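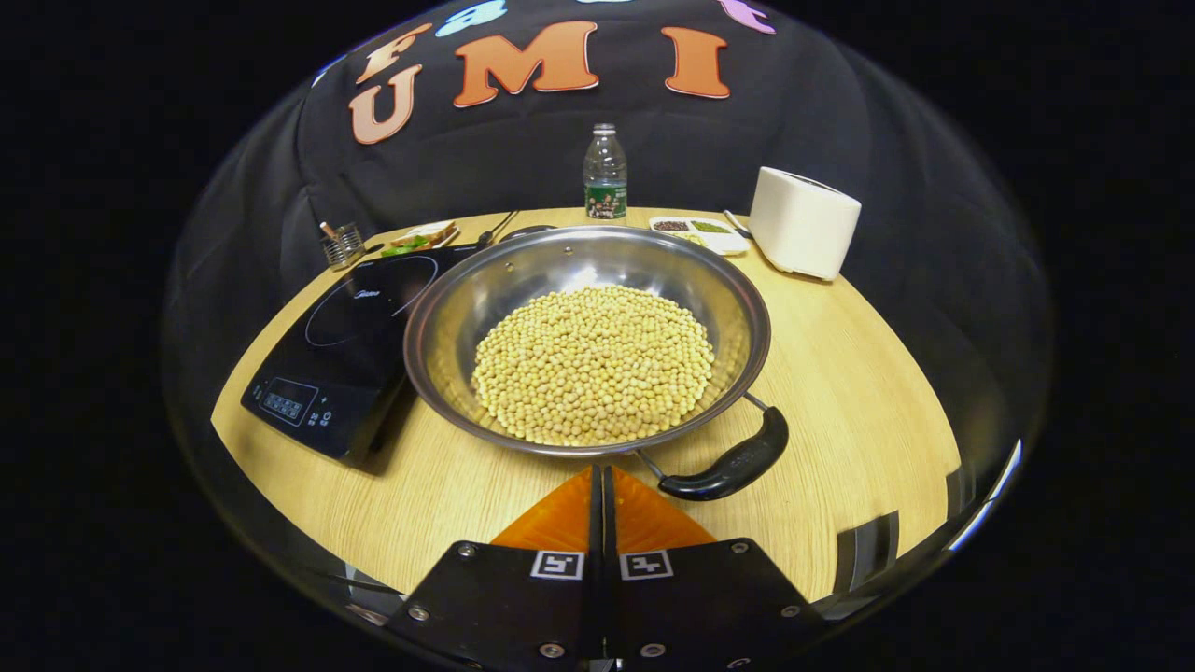
Dried soybeans in the big steel pan, with the induction cooktop right beside it.

Beans at the Round Table

Welcome to the March page of our little kitchen gallery! Every year when the weather can't make up its mind, we get together on a Thursday to cook something slow and cheap out of the pantry, and this year the vote went to soybeans (it was close – the lentil people put up a good fight). We met at Brusum, the cooking room above the Fedgate bakery, and I promised everyone who couldn't make it that I would write down how we do things, so that's what I'm finally sitting down to do.

I do love dried soybeans. They're so round and so pale, and they make the nicest rattle when you tip them into a metal pan. I like to start them in something wide and shallow like this one, with a good long handle, where they can be spread out and looked over for pebbles and split skins before anybody thinks about water. My grandmother did it on a tea towel, and the beans rolled all over the floor, so I count the pan as progress.

If you'd like to try them at home, give the beans a rinse and soak them overnight in plenty of cold water, far more than you think, as they swell up a great deal. Drain them in the morning, cover with fresh water, and simmer until they mash easily between two fingers. Stay nearby for the first 5 minutes after they come to a boil – soybeans foam like nothing else, and I have cleaned that foam off a cooktop more often than I'd like to admit.

A few of you asked about the little divided tray at the back of the table. I'm very fond of trays like that for keeping small things apart, and I find I cook more calmly when everything has its own compartment. The toast and the bits of green vegetable on the other side of the table make it look like lunch already, don't they?

Next month we're baking, using the Urbańczyk rye recipe that so many of you wrote in about. There's room for 43 of us if we borrow the long benches again, and the sign-up sheet is on the door downstairs. Please bring an apron and a container for leftovers!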